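Recording drawer demonstrations in simulation

These notes cover how we gather demonstrations for the drawer task in Klinhom, our simulated kitchen corner. They assume you have the simulator installed and can already drive the arm with the hand controller. If you can't, do the free movement exercise first and come back when you can touch the table gently three times in a row.

What you are recording

One demonstration is a single attempt at opening a drawer, saved from the moment you press record to the moment you press stop. The file holds the joint positions of the arm, the opening of the gripper, your commands, the camera views and the line of text that describes the task. The learning system sees all of it, including the bits where you were thinking. A long pause in front of the handle will be learned as part of the job.

We keep only attempts that end with the drawer open and the gripper clear of it. Failed attempts go in a separate folder. Don't delete them, as they are used later to train the success checker.

Before you start

Open the Klinhom scene and load the drawer task from the list. Check these settings:

Control rate: leave at the default.
Gripper: set to open at start.
Camera views: all on. Turning one off makes the file useless for training, and the recorder will not warn you.
Scene variation: on. This moves the furniture a little between attempts and changes the starting pose of the arm.
Contact display: off while recording. It draws coloured marks into the camera views.

Type your initials in the operator box. We compare operators when something looks odd in the data, and files with a blank operator box have to be thrown out.

Run one attempt without recording. The hand controller drifts if it has been left on the desk overnight, and you will notice it straight away when you try to hold the gripper still. If it drifts, unplug it, wait a few seconds and plug it back in.

Making the approach

Bring the arm in from above and stop short of the front of the drawer unit. Most people go too low too early and catch a fingertip on the wood. Come down in front of the unit, line up, and only then move in.

Watch the main view and the wrist view together. The main view tells you how high you are. The wrist view is better for judging left and right, but it makes everything look closer than it is. If you are new to this, move in one direction at a time. Your early files will look a bit square, and that is fine for practice, but try to blend the movements before you record anything for the set.

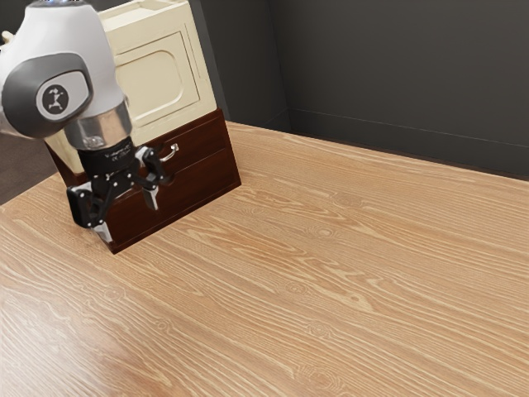 The Klinhom drawer unit, with the arm close to the front.
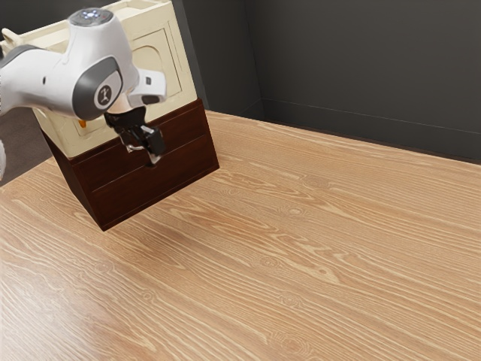 Once the fingers are either side of the handle, stop moving the wrist and close the gripper. Let it close fully before you pull. The simulator reports a grip as soon as both pads are touching, but a light grip slips when the drawer starts to move, and then you get a drawer that is open by a finger's width and a gripper closed on air.

The cupboard on top of the unit is solid in the simulator. If you tilt the wrist too far you can wedge the arm against it. The motion then turns jerky and the joint readings jump. Stop, mark the attempt as failed and reset. You can sometimes wriggle free, but the wriggling is not something we want copied.

Pulling the drawer

Pull straight out along the line of the drawer. The unit does not always sit square to the table, so check which way the front is facing each time the scene resets. Pulling at an angle makes the drawer stick, and if you pull harder it comes free suddenly.

Keep a steady speed. You don't need to be slow. The drawer counts as open when it has travelled 80 per cent of its length, and the task light in the side panel turns green at that point. Carry on for a moment after the light changes, then open the gripper, back away, and stop recording when the arm is still.

If you let go too soon, you may go back and finish the pull in the same recording. We want a few of these. They show the system how to recover, and a model trained only on perfect attempts tends to freeze the first time it misses a handle. Ronja Berge, who runs our recording sessions, asks for no more than 2 recoveries in any one file. Beyond that, count it as failed.

Writing the task line

Every file needs a short instruction in plain words. "Open the top drawer" is the usual one. Vary it now and then: "pull out the upper drawer", "open the drawer with the handle". Keep to what you did. If you opened the top drawer, don't write "open the cupboard", even if that was the task you had been given and you read it wrongly. A wrong line does more harm than a clumsy movement.

Use lower case and no full stop. The Jotow converter handles both, but it treats "Open" and "open" as different words, and we have not fixed this yet.

Checking your files

Play back every attempt before you save it. At double speed this takes less time than the recording did. Look for:

A still stretch at the start or end. Trim it in the playback window.
Jumps in the joint trace. A small one at reset is normal, anything after that is not.
The gripper closing before it reaches the handle.
A camera view that is black or frozen.
A task line that doesn't match the movement.

Then press save. Files go to the Asa folder and are copied to the shared disk every hour. If you spot a mistake after that, don't edit the copy. Add the file name to the reject list and the next conversion will skip it.

How many to record

A session is 55 kept attempts, which takes most people roughly a morning including breaks. Stop when your hand gets tired. Tired operators start to overshoot, and it shows up clearly in the traces.

The drawer set stood at 3,458 kept attempts at the end of September. Nearly all of them start with the arm high and to the left, so for now please choose the low and right-hand starting poses when the scene offers them. The reset menu lists these under "start pose". Leave the furniture variation on as before.

People recording at Curnthorpe use an older build in which the reset menu is missing. There you can set the start pose from the command line with the pose number, and the list of numbers is in the readme beside the installer.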